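Setting Up Your Workbench Kit: Planning and Purchasing Guide
December 30, 2022
By Palesa Moodley, with costings checked by Ayanda Modise

Section 4. Budgeting for a two-handed station

If you've worked through Section 3 you'll already have a fair idea of which tasks you want to record, and you're probably itching to order things. Please put the kettle on and read this section first! We've helped plenty of groups set up a Pririmex station, from one-room labs to the big bench at our Rurkness office, and the money that gets wasted is nearly always spent in the first fortnight, on parts that looked sensible in the catalogue and then sat in a drawer.

4.1 Work out what you need before asking for a quote

1. Write down your first task in one plain sentence, the way you'd explain it to a neighbour. "Open the microwave door with one hand and put the container in with the other" is a good one. "Kitchen manipulation" is far too broad to cost.

2. Decide whether the task calls for one gripper or two. A second hand-held gripper is the largest single jump in the budget, so do try the task with your own two hands and notice how often the second one is only steadying something. A clamp or a square of non-slip mat may do that job for a few dollars.

3. Measure the table you mean to use, including the depth. Two people reaching in from different sides want more room than you'd think, and so do the elbows of one person holding both grippers.

4. List the props, and shop at home first. Old appliances, jars and soap dishes from the back of the cupboard are perfectly good (and rather better than new ones, in our view, as you won't wince when they get scratched).

NOTE: If an appliance is only there to be opened and closed, it doesn't need to be plugged in. Leave it unplugged and you can cross the extra power outlet off your electrician's list.

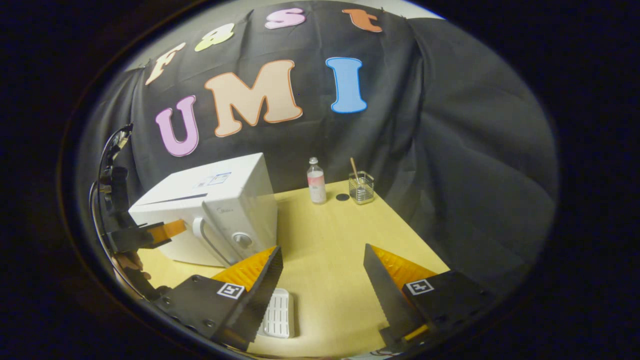
Figure 4-1. Tabletop station with cloth backdrop, microwave and small props, seen from a hand-held gripper.

4.2 Pricing the station

Our list price for the two-gripper kit is $2,595, which covers both hand-held units, the mounts and the printed markers for the fingers. It doesn't include cameras or memory cards, and it doesn't include anything that goes on or behind the table. We mention this early on in every phone call, and we're mentioning it again now, since a cheerful purchasing officer will often approve the kit and assume the job is finished.

1. Start a sheet with four headings: grippers, recording, table and surroundings, spares. Keep freight on its own line underneath so it doesn't get lost.

2. Under table and surroundings, allow for a plain cloth backdrop. Ours are sewn by Oosthuizen, but any dark fabric from a craft shop will serve. Buy it wider than the table so it can hang down past the corner. A few wrinkles are nothing to fret over. Foam letters or other cut-outs pinned to the cloth are a cheap way of brightening up a plain background, and children's craft packs are the place to look.

3. Under spares, put down soft finger pads before anything else. They're the part that touches every object you pick up, push or pull, and a replacement set from us is $221. Order one with the kit and you'll save yourself a second lot of freight.

4. Add your people's time. It's easy to forget, and for a longer project it'll outstrip the hardware. Someone has to hold the grippers, and someone has to put the table back the way it was between recordings.

CAUTION: Don't economise on finger pads by trimming household sponge to fit. The thickness changes how far the fingers close, and you may find yourself repeating recordings you thought were done.

4.3 Ordering and delivery

1. Send your sheet to Ayanda with the task sentence from 4.1 at the top. She'll mark anything you can leave out, and she's quite ruthless about it.

2. Allow extra time if you're ordering in July, when the Danlow warehouse does its stocktake and parcels go out more slowly than any of us would like.

3. When the boxes arrive, tick each item off against the packing slip before you throw out any cardboard. The small screws are taped inside the lid of the inner box, and more than one set has gone off to the recycling.

4. Keep the invoice for the finger pads with this guide. The part number is printed on it, and you'll want it when you reorder.

NOTE: Groups replacing an older single-gripper station can usually keep their existing table and backdrop. Check your mounts against the list in Section 5 before you buy new ones.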